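Workshop tips: recording cutlery runs for a robot that has to learn by copying

Posted by Angus Sheehan, 26 January 2019

I have been sceptical of teaching robots by example ever since the first sales talk I sat through, in Bolville, where a man told us that 100 demonstrations would get any table cleared. They didn't get ours cleared. We are now at 3295 recorded runs on the cutlery job and I still wouldn't let the thing near my own kitchen. If you are going to do it anyway, these tips may save you some wasted weeks.

Start with a dull task. Chopsticks and spoons into a draining basket is dull enough. People want to begin with folding shirts or making tea, and they end up with a folder of failures and no idea which part went wrong.

Write down what counts as finished before you record anything. Is a chopstick leaning in the basket done, or must it stand in its own section? Areti Vlachopoulos and I disagreed over this for most of January, and the runs from that time are labelled both ways. I have stopped using them.

Move things between runs. If the spoon always lies in the same spot, the arm learns the spot and you will think it has learned spoons. Turn it, push it further off, swap which side it starts on. Four starting layouts is too few, whatever the Winska handbook says.

Leave some clutter at the back of the table. A bare top gives lovely results that fall apart as soon as a real household is involved. Change the clutter too, or it becomes a landmark.

Don't draw the blinds for every run. Sunlight on a pale top will upset a system trained only under lamps. Record some of each and note which is which.

Keep your bad runs, in a separate folder with a plain name. We threw out 275 early on and later wanted them back to see where the grip had gone wrong.

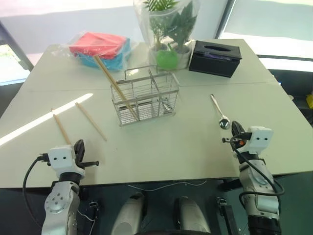 Chopsticks in the basket, two more on the table, and a spoon over on the right.

Thin wooden things are harder than they look. Go slowly when you steer the gripper down to a chopstick, and close it the same way each time. Hurried operators make hurried recordings, and the machine copies those just as faithfully.

Change operators after a short spell. I can tell Areti's runs from mine at a glance, and I assume the software can as well.

Last, test with cutlery it has never met. The Egilsson people showed us a very smooth demo using the same spoon they had trained on. I asked for a different spoon and was offered coffee.

Next page: cable ties and where to put them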